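Two arms, one rail, and my doubts

June 17, 2019

I was against the second arm from the start, and I want that on record before I say anything nice about it.

For those who haven't been following along: Chia-jung Su and I share a unit in Takholm, on the Trollton side, and for a good while now we've been building a tabletop robot setup there in the evenings. It began with one arm, which I bought with my own money and complained about at length on this blog. Chia-jung then decided one arm was a toy and two arms were a project. I said two arms were two sets of problems. We bought the second arm.

So let me go through what all this got us, and what I still don't believe.

The rail is the part I have the fewest complaints about. We bolted both arms to one long aluminum assembly so they'd keep their spacing no matter how often the thing got bumped. Before that each arm was clamped down separately, and every time somebody leaned on the bench the calibration was off. You'd send the gripper to a block and it would close with great confidence on the air next to it. Drilling the rail took an entire evening and I broke 2 bits. It was worth it. The arms now agree with each other about where the floor is, and that wasn't something I could say last fall.

The enclosure I was wrong about, a little. I thought walls were for people who want their hobby to look good in photos. But a plain open bench means that anything behind it ends up in the camera view, including me, my coat, and whatever Chia-jung has left lying around. With walls you at least know what the background is. The plaid was her idea. I would have gone with gray. She says a busy pattern is a harder test and that if it works in front of plaid it'll work in front of anything, which is the sort of claim I'd like to see someone check. We haven't.

Now the cameras. There's one on the wrist, and I've come around on it for the last few inches of a reach, when the fixed camera can't see past the gripper's own fingers. What I haven't come around on is the cable. Any cable that has to follow a moving wrist is going to snag sooner or later. You either leave too much slack and it catches on something, or too little and it tugs at the connector. We've redone ours 2 times. Chi-keung Wu, who rents the unit next door and fixes pinball machines, looked at our loop and told us to expect a third. He has been right about everything else so far.

As for what the arms do: the job is picking up wooden blocks and putting them in a tray. I know how that sounds. A toddler can do it, and a toddler doesn't need a rail. When you read about home robotics you get the impression that folding laundry is a software update away. Then you spend a month on blocks and start to wonder who's writing that stuff.

My numbers, since people always ask and hardly anyone posts theirs. Over our last proper session we ran 60 attempts at a single block, start to finish, no help from us. The gripper got the block into the tray on 22 of them. Chia-jung points out that this is a big improvement over October. It is. It also means that if you hired this robot you'd let it go before lunch.

The failures weren't spread evenly, either. Cubes are fine. A cube gives the fingers two flat sides to grab and doesn't care which ones. Arches are miserable. If the fingers come down on the cutout, one of them has nothing to push against, and the piece swivels away. Long slabs are somewhere in between, fine in the middle and hopeless at the ends. And anything sitting close to the tray is trouble, because the finger wants to go exactly where the rim already is. I had assumed lighting would be the main problem, what with the glare that comes off the floor, but so far I can't pin a single miss on it with any certainty. I'd want a lot more runs before I said it doesn't matter.

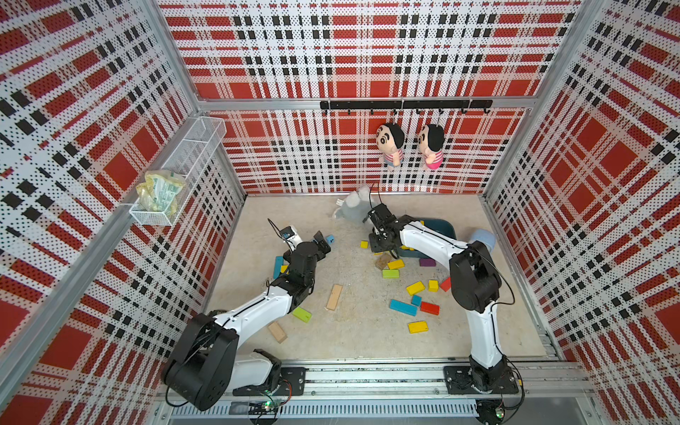

Both arms on the rail.

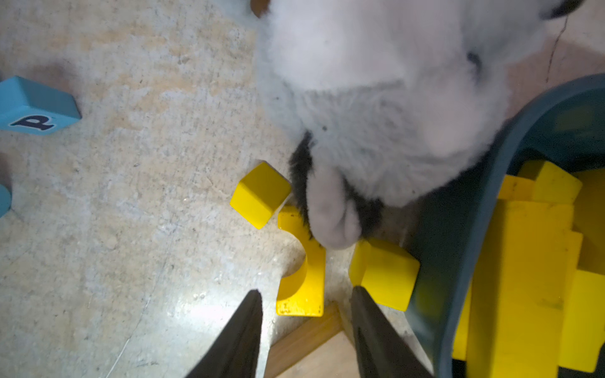

The other thing I'm sceptical about is having them work together. That was the whole argument for buying a second arm: one holds, the other picks, or they split the floor between them and go twice as fast. In practice we run them one at a time nearly always. When both are live, most of my attention goes to the strip in the middle where they could hit each other, and I keep my hand on the cutoff switch. We've had one collision. It was slow and nothing broke, but it made a noise I didn't enjoy.

Chia-jung wants to write a proper handoff routine next, left gripper to right gripper, and she's been reading up on how people time it. I said we should fix the arches first. We argued over noodles at Lai and settled on her doing handoffs while I do arches, so I now have the boring half, which I suppose I asked for.

I also still need longer bolts for the left base plate. The ones in there are holding, but I don't like how few threads are engaged, and the hardware place in Sillton was out of that length. If anyone local has a box they're not using, leave a comment. I'll trade you some perfectly good clamps.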